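How Does a Lake Become a Battery?

Hi, it's Huw Parri again. Last time I wrote about solar panels, and a reader named Tuấn Nghiêm sent me a really good question: "What happens when the sun goes down and everybody wants to cook dinner?"

I love this question! Power stations have to make electricity at the very moment we use it. If you switch on a kettle, somewhere a machine has to work a tiny bit harder. Sunshine doesn't care when you want a cup of tea, so we need a way to save some of its energy for later.
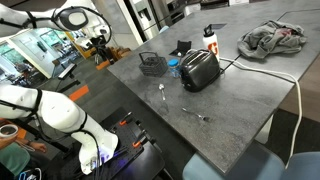
One way is to use water and a hill. I went to see a place called Romer in March, where there are two lakes – one at the top of a mountain and one at the bottom. A fat pipe joins them, and the drop between the lakes is 800 feet. My ears popped on the drive up.

Going up

When there is plenty of spare electricity (a bright, breezy afternoon, say), big pumps push water from the bottom lake up to the top one. Water is heavy. If you've ever carried a full bucket upstairs, you know how hard that is! All that hard work gets stored in the water, just sitting there, high up. Scientists call it potential energy.

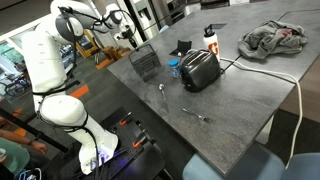

Coming down

At dinnertime, the people in the control room open the gates. Down rushes the water, and it spins a wheel called a turbine. The turbine turns a generator, and the generator makes electricity. Romer can go from fast asleep to full power in 30 seconds, and it can keep going for 16 hours if the top lake is full.

You don't get back quite as much energy as you put in. Some is lost as the water rubs along the pipe, and some turns into heat and noise in the machines – and wow, they are noisy. I had to wear ear protectors the whole time.

Try it yourself

Pour water from a jug onto a toy water wheel in the bath. Start low, then lift the jug higher. What happens to the wheel?

We use cookies to help our website work. Accept all | Manage my choices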